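Preparing and Releasing a Manipulation Test Cell: Good Practice for Bench Operators

Issued by the Dolon Robotics Methods Office. Revised 20/07/2025. Procedure owner: Hazel Kasprzak.

Purpose

This procedure sets out how a benchtop test cell is to be prepared before a robot manipulation trial and how it is to be released to the next operator. It applies to all enclosed cells at the Dolon site and to cells operated on our behalf at Clamiten. It does not replace the site safety rules or the risk assessment for the robot in use. Where this page and the risk assessment differ, the risk assessment applies.

Before you begin

You will need the cell log, the task sheet for the trial, a lint-free cloth, the approved surface cleaner and the key for the cell isolator. Operators must have completed the bench induction within the past 12 months. Visitors and new staff may watch but may not reset a cell by themselves.

Read the task sheet in full. It names the fixtures and test pieces to be used, their starting positions and the conditions under which a trial must be stopped. If a page is missing, ask the shift lead for a new copy. Do not work from memory.

Step 1. Make the cell safe

Bring the robot to its parked position, clear of the work floor. Switch off the isolator, lock it and keep the key with you. A software pause or a stop command from the operator station is not isolation and must not be treated as such. Reach into the cell only after the status lamp has gone out.

If two people are working at the same cell, each must fit a personal lock. Neither person may remove the other's lock.

Step 2. Clear and inspect the enclosure

Remove all items left from the previous trial, including tape and packaging. Wipe the floor from the far end toward the front ledge, then wipe the side walls. Marks that remain after cleaning should be entered in the log with their approximate position. Light scuffs on the walls are acceptable. Raised edges, cracks and open seams are not, and a cell with any of these must be taken out of service.

Do not repaint or cover a marked surface without approval. A change in surface appearance can affect the vision system, and results gathered before and after the change may no longer be comparable.

Step 3. Place the fixtures

Place each fixture as shown on the task sheet. For shape-sorting tasks, the board is to lie flat with its recesses facing up and free of loose material. Foam boards should be pressed gently at each corner to confirm that they do not rock. Replace any board with torn or crushed edges, as worn recesses make the task easier and distort the score.

Holders and cradles must be checked for loose screws. Tighten by hand only. Confirm that the holder does not block the planned path to the board.

Step 4. Check the camera view

Open the live view at the operator station and compare it with the reference view for the task. Every fixture named on the task sheet must be visible. Lighting should match the reference as closely as the room allows. Small differences between one side of the floor and the other may be accepted by the shift lead and noted in the log.

Step 5. Restore power and run a slow check

Confirm that hands, tools and cloths are out of the cell. Remove your lock, restore power and run the approach path once at reduced speed, with one hand at the stop button. For the Miko task series, the reduced speed limit is 200 millimeters per second. If the robot touches a fixture at any point, stop, isolate the cell and return to Step 3.

Step 6. Release the cell

Sign the log and record the time, the task number and any accepted differences. The release is valid for 55 minutes. If no trial has started within that period, repeat Steps 4 and 5 before proceeding.

Stopping a trial

Any person present may stop a trial, regardless of role. Report unplanned contact, dropped pieces outside the floor area and loss of the camera view to Everett Gallagher or Keisha Dunleavy before the cell is used again. Questions on the wording of this procedure should be sent to Hazel Kasprzak. 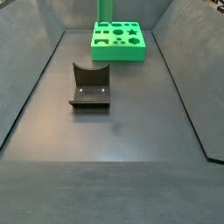
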